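Home Browse Issues Authors About
Shares 30 Comments 2

4. Desktop Disassembly as a Test of Shop-Floor Readiness

4.1 Task and setting

Refurbishing shops take in used office computers in large numbers, and most of the work of opening and stripping them is still done by hand. The Heduvholm study asked whether a robot can take over part of this work under ordinary shop conditions. Disassembly is a harder case than assembly in one respect: the machine does not control the state of the product when it arrives. Screws may be missing, cables may have been moved, and two towers of the same model may have been repaired in different ways.

The work was divided into part removals, each scored separately. A removal was counted as complete only when the part had been placed in its holder on the fixture plate without help from the operator. Parts that were dropped, or released outside the holder, were counted as failures even if they were undamaged. Side panels were taken off by the operator before a trial began — opening the case was treated as a separate problem and is not covered in this section.

The layout of the task is given in Figure 3. The tower lies on its side on a slatted aluminum table, with the fixture plate next to it. Drives are held upright between tall posts, and memory modules lie flat in low slotted blocks.

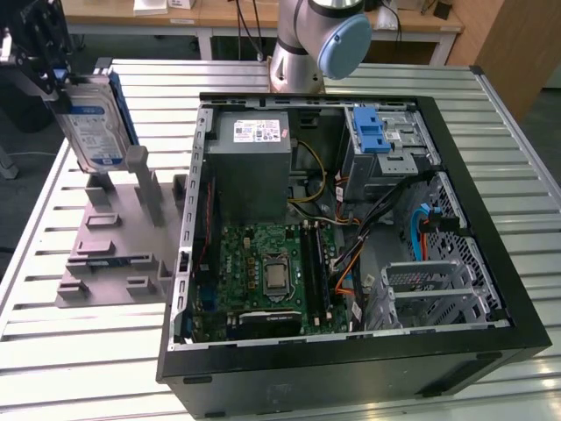

WORKCELL AND METHODS

Figure 3. Open desktop tower and fixture plate, with a hard drive held in the gripper above the fixture. A memory module is seated in one of the lower slots.

4.2 Results by part type

The Nello controller was used for all trials, with grasp planning supplied by the Turcotte package. A total of 949 removals were attempted. Hard drives gave the most reliable results. Their flat metal sides offer a firm grip, and once a drive has cleared its cage, the path to the fixture is simple.

Memory modules were less dependable. The latches must be fully open before the module is pulled, and a latch that is nearly open looks much the same to the vision system as one that is free. A second check, made by pressing lightly on each latch, reduced this error but added 5 seconds to the removal.

Cables remained the main source of failure. They bend, cross one another, and hide the parts beneath them. A person sweeps them aside with one hand while working with the other, and the present system has no equal to that motion. Where a cable lay across the planned path, the controller stopped and called the operator.

4.3 Comparison with household work

A related trial at Rasudberg applied the same controller to clearing a kitchen counter and loading a dish rack. Rigid objects with known shapes were handled well in both settings, while soft or tangled ones were not. The home setting also lacked a fixture, so each item had to be placed by sight alone — a condition under which placement errors rose sharply.

Unattended disassembly is therefore not yet practical for mixed lots of used computers. Supervised operation, with one operator serving several cells, is examined in Section 5.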